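Speaker notes: Selling a home that has been rented for many years
Evening session for small landlords, Bridcombe, November
Speaker: Mareike Reuter

Start when the door is closed. Say good evening, say where the coffee is. Talk is 20 minutes, then questions.

Opening

I have worked with houses and apartments in Bridcombe for 12 years, first in rentals and now mostly in sales. Many owners come to me with the same sentence: "I want to sell, but there is a tenant inside." They say it as if it was a disease. Tonight I want to show how I plan such a sale, from the first phone call until the keys.

(Ask for hands: who has a tenant now? Who has already told the tenant about selling? Wait a moment, people are shy.)

Part one: read the lease first

Before any price, before any photos, take the lease out of the drawer. Look at the end date, the deposit, and the part about visits. A fixed lease normally stays with the property, so the buyer takes over the tenant together with the roof and the boiler. Please check this with your own lawyer, I am an agent and I do not give legal advice. Say this slowly.

Tell the story of the townhouse on Czarnecka Street. The owner was sure the lease was month to month. In the second week we found an extension, signed by him, with nine months still to go. The buyer wanted to move in by spring. We lost that buyer and found an investor later, at a lower price.

Part two: talk to the tenant

Go in person if you can. Tell them what you plan and what will not change. Agree on fixed times for viewings, for example between 5 and 7 in the evening, and put them in writing. I prefer two longer visits in a week to one short visit every day.

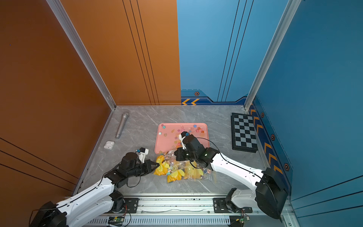 Some owners offer a small reduction of the rent for the viewing period. I think it is money well spent. With the Jullirent apartment, the owner gave the tenant a discount for two months, and the tenant cleaned the windows before each visit. I did not ask her to do it.

If the tenant wants to buy, listen seriously. No moving, no empty months. But ask for a letter from the bank before you stop speaking with other people.

(Water. Check the clock. If later than 7:15, skip the part about furniture.)

Part three: what to repair

In a rented home, small things stay small for years and then a buyer sees all of them in one afternoon. Walk through with a notebook. Dripping tap, loose handle, dark bulb in the hallway. I usually tell owners to set aside 2000 dollars for this and to leave the kitchen alone. A new kitchen in front of a sale is seldom paid back, and the tenant must live in the dust.

Furniture: if it belongs to the tenant, it goes with the tenant. Write in the listing only what is yours. I once had a buyer at Clestora Court who was very attached to a washing machine that was never for sale. It took three phone calls.

Part four: two kinds of buyers

The family buyer looks at bedrooms, light and the way to school. The investor looks at rent, costs and how reliable the payments are. Decide early who you are writing for. For an investor, prepare one page with the rent history, the yearly insurance, the taxes and the last big repairs. For a family, the date when the home is free must stand near the top of the listing.

Last year my shortest rented sale took 39 days from listing to signed contract. It had a complete folder on the first day. I do not promise this number to anybody!

Part five: the handover

Deposit, keys, meter readings. The deposit must be settled between seller and buyer in writing, and the tenant should get a letter with the new name and the new bank account. Both owners sign the same letter. Otherwise a careful tenant will not pay, and she is right.

Questions

Likely ones: taxes on the profit (send to the tax adviser), raising the rent before selling (depends on the lease, go back to part one), pets during viewings (ask the tenant, not me).

Checklists are on the table at the back. Remind them to take back their umbrellas.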